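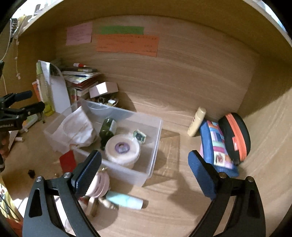
Foto: Doaa Abdelaziz / Club de Robótica Pendwood

Noticias del taller: el grupo de manipulación trabaja ahora con estantes

Desde diciembre, el grupo de manipulación de nuestro club ha dejado la mesa y practica en estantes de casa. En la mesa los objetos estaban separados y la luz venía siempre del mismo lado. En un estante hay paredes, sombras y cosas detrás de otras cosas, y por eso los estudiantes deben pensar mucho más antes de mover la pinza.

El ejercicio se llama Nandari. El nombre lo eligió Torben Kleinschmidt, del segundo curso, y ya se ha quedado. Se trabaja con dos pinzas de mano. Una persona busca la postura para coger el objeto y la otra entra por el lado, cuando hace falta sujetar o apartar algo. Las dos deben hablar durante el movimiento, en voz alta y con frases cortas. Parece fácil, pero en las primeras tardes las pinzas se tocaban muchas veces.

El estante de la foto tiene una caja de plástico translúcido con una botella verde oscuro, un tarro blanco de tapa ancha y una prenda o tela blanca arrugada. Para nosotros la caja es la parte más interesante, porque la pinza tiene que entrar desde arriba y la abertura de los dedos ocupa casi todo el sitio libre. El tarro pide abrir mucho. La tela pide lo contrario: acercarse despacio y cerrar poco a poco. También los objetos pequeños dan trabajo. Una pinza de pelo o un tubo que está plano sobre la madera se deben coger con la punta, y la mano cansada tiembla un poco.

Mareike Vogler, que dirige el grupo, ha pedido que no se ordene el estante antes de empezar. Cada equipo recibe el estante como está y decide por dónde comienza. Después de cada turno se escribe una línea en el cuaderno: qué objeto, qué mano, si se ha soltado o no. Hasta ahora tenemos 800 líneas. Digby Dunstan las está pasando al ordenador y agradece mucho una letra clara.

Una pregunta que todavía no hemos resuelto es la de los objetos blandos. Rosemarie Stüber propone cogerlos siempre por una costura o por un borde, y Doaa prefiere tomar bastante tela desde el centro. Vamos a probar las dos maneras con los mismos objetos y contaremos el resultado en el boletín.

El grupo se reúne a las 17:30 en la sala Berhe. Quien quiera participar puede venir sin experiencia, y se puede mirar una tarde antes de decidir. Pedimos traer objetos de casa que no sean de vidrio ni tengan valor especial: bolsitas con cremallera, tubos, cajas pequeñas. Por favor, escriban su nombre en una etiqueta por debajo, y así los devolvemos sin confusión al final del curso.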